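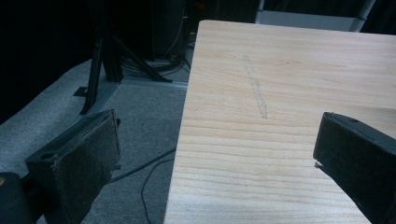 Call for Participants: Triltia Songwriting Residency

May
By Þórey Snorradóttir, Program Director

Triltia invites applications from singers and songwriters for its residential writing program, held each fall at the Dal Bello studios. The residency is intended for artists who already write and perform their own material and who have not yet released a full-length album. Eight places are available. Each participant will receive room and board, a writing stipend, studio time with a house engineer, and the opportunity to perform at the closing concert.

Applications are welcome in country, folk, Americana, gospel, blues, and related styles. Applicants working in other kinds of popular music may also apply, provided that the song itself, meaning lyric and melody, is at the center of their work. Producers who do not write lyrics or melodies are asked to wait for the separate production call, which Triltia will publish later in the year.

About the program

Triltia is a nonprofit music organization that supports writers in the early years of their careers. Since the residency began, 114 songwriters have taken part. Past participants have gone on to sign publishing agreements, tour as opening acts, and release records through independent labels, and several have returned to Dal Bello as mentors.

The residency lasts four weeks. In the first two weeks, participants write alone in the mornings and in assigned pairs after lunch. Pairs change every other day and are set by the program staff. The third week is given over to demo recording in Studio B, and the last to revision, rehearsal, and the closing concert, which is held in the Anach Room before an invited audience. Attendance is required for the full period. Late arrival and early departure cannot be approved except in the case of a medical or family emergency.

Evening sessions take place after dinner and begin at 7:30 p.m. Most are song circles, at which each writer plays one unfinished piece and receives comments from the group. Others cover the business side of the work: performance royalties, split sheets, the difference between a publishing deal and a recording deal, and the reading of a basic contract. These sessions are led by Aksel Hviid, Head of Publishing at Urkix, together with visiting attorneys and managers. They are for general education and do not take the place of legal advice.

Who may apply

Applicants must be at least 21 years of age on the first day of the residency. They must have performed original songs in public and must be able to accompany themselves on guitar, piano, or another instrument to a standard suitable for demo recording. No formal training in music is required, and the ability to read notation is not considered in the selection.

Applicants may have released singles or an EP. An artist who has released a full-length album under his or her own name, on any label or independently, is not eligible. Members of bands that have released albums may apply as solo writers if they can show that they have written songs outside the band. Duos may submit a joint application and, if selected, will occupy two of the places.

An applicant who is currently under an exclusive publishing agreement must include a signed letter from the publisher. The letter should state that the writer is free to co-write with other participants and that the publisher accepts the program's standard terms on shared songs.

What is provided

Participants receive a private bedroom in the residence next to the studios, all meals, and a stipend paid in two equal parts, at the start and at the end of the program. Upright pianos are available in the writing rooms. Guitar players should bring their own instruments. Drums, bass amplifiers, and microphones are supplied.

Each participant will leave with finished demos of up to five songs. A house band is available for three of them; the remaining demos are recorded with the writer's own accompaniment. Session files are given to the writer at no charge.

Travel to and from Dal Bello is the responsibility of the participant. A limited travel fund exists for those who would otherwise be unable to attend. A request for support may be made on the application form and is reviewed separately from the songs — the selection panel does not see it.

Rights and ownership

All songs written during the residency belong to the people who wrote them. Triltia takes no share of copyright, publishing income, or master recordings. Urkix, which contributes to the cost of the program, has no option on any material and no right of first refusal. Participants who write together must complete a split sheet before leaving the room in which the song was written, and a copy is kept on file by the program office.

The closing concert is recorded for archive purposes. No part of the recording will be released or placed online without the written consent of every performer who appears in it.

How to apply

A complete application contains the following:

The application form, filled out in full.

Recordings of three original songs. Simple recordings made on a phone are acceptable. At least one song must be performed by voice and a single instrument.

Typed lyrics for all three songs, with the names of any co-writers and their shares.

A statement of no more than 500 words describing the applicant's writing to date and the work planned for the residency.

The name and contact details of one person who has worked with the applicant in music and is willing to speak with the panel. Family members may not serve as references.

Cover songs will not be considered. Press kits, follower counts, and streaming figures should be left out; the panel will set them aside if they are sent. Recordings must be uploaded as audio files. Links to outside services often expire before the listening period is over and will be treated as missing.

Selection

The first round of listening is done without names. A panel of working writers hears the three songs and reads the lyrics, and only then are the statements opened. Applicants who reach the second round will be invited to a video interview of 20 minutes with Þórey Snorradóttir and one member of the panel, and will be asked to play one song live during the call.

All applicants will be informed of the result in writing. The panel regrets that it cannot offer comments on individual songs. Those who are not selected may apply again in any later year, with new material.

Triltia selects participants without regard to race, color, religion, sex, national origin, disability, or sexual orientation. The residence and Studio B have step-free access. Applicants who need the form in another format, or who wish to discuss access before applying, should contact the program office.

Questions about eligibility should be directed to the program office. Questions about existing publishing agreements may be marked for the attention of Aksel Hviid and will be forwarded to him.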